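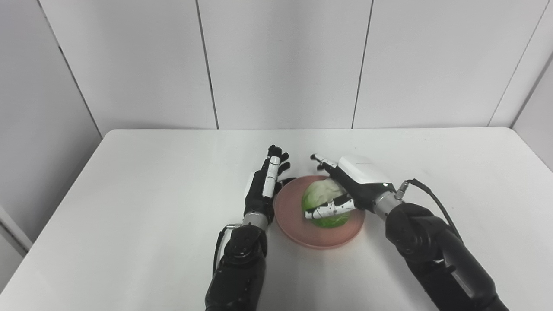 Der Kohlkopf auf dem rosa Teller

28. Juni

Heute ging es den ganzen Vormittag um Kohl. Mirjana hatte gestern vom Markt in Trokby zwei Köpfe mitgebracht, beide klein, mit festen grünen Außenblättern. Der eine ist größtenteils gegessen, der andere war für heute vorgesehen. Ich wollte Krautsalat machen, Mirjana wollte Rouladen. Wir haben uns auf Rouladen geeinigt, weil noch Hackfleisch da war, und der Rest kommt morgen in die Pfanne.

Für Rouladen ist so ein kleiner Kopf eigentlich unpraktisch. Die Blätter reichen gerade für eine Portion, und man muss zwei übereinanderlegen, damit nichts herausfällt. Bei meiner Mutter waren die Köpfe so groß, dass sie kaum in den Topf passten. Sie hat den Strunk keilförmig herausgeschnitten und den ganzen Kohl ins kochende Wasser gelegt, dann die Blätter einzeln mit der Gabel abgezogen. So habe ich es auch gemacht. Nach acht Minuten gingen die äußeren leicht ab, die inneren habe ich noch einmal zurückgelegt.

Den flachen rosa Teller nehme ich inzwischen für fast alles. Er hat einen leicht hochgezogenen Rand, da läuft beim Abtropfen nichts auf die Tischplatte. Der weiße Tisch nimmt jeden Fleck an. Von der Roten Bete im Dezember sieht man an der Ecke noch einen Schatten, allerdings nur, wenn man weiß, wo. Ich habe es mit Natron versucht und mit Zitrone, danach nicht mehr.

Die Füllung: Hackfleisch, eine Zwiebel, ein Rest Reis von Freitag, Kümmel, Pfeffer, ein Ei. Zu wenig Salz, das habe ich erst beim Essen gemerkt. Die Soße war dafür gut. Ich habe den Bratensatz mit Brühe abgelöst und einen Löffel Tomatenmark hineingerührt. Mirjana hätte gern noch Paprikapulver gehabt, aber die Dose war leer. Steht jetzt auf dem Zettel, zusammen mit Küchengarn und Spülmittel. Zum Zubinden musste ich Zahnstocher nehmen, und zwei davon sind mir im Topf verloren gegangen. Wir haben vorsichtig gegessen und beide gefunden.

Mohandas kam gegen eins und brachte Brot von Barta mit, das dunkle mit der dicken Kruste. Er isst kein Fleisch, also habe ich für ihn die inneren Blätter in Streifen geschnitten und mit Butter und Senfkörnern gebraten. Er sagte, seine Tante mache das mit Kokos. Das will ich nächste Woche probieren, wenn ich in Trokby bin - in unserem Laden gibt es nur die gesüßten Raspeln.

Nachmittags abgespült, den Tisch abgewischt, den Topf zum Einweichen stehen lassen. Die ganze Wohnung riecht nach Kohl, trotz offener Fenster. Mirjana hat sich mit dem Buch auf den Balkon gesetzt, ich habe eine Stunde geschlafen. Danach noch mit Nga telefoniert. Sie zieht am 18. um und fragt, ob wir Kartons haben. Im Keller müssten noch welche liegen, die sind aber vielleicht feucht geworden. Morgen nachsehen.

Abends nur Brot und den letzten Rest Soße.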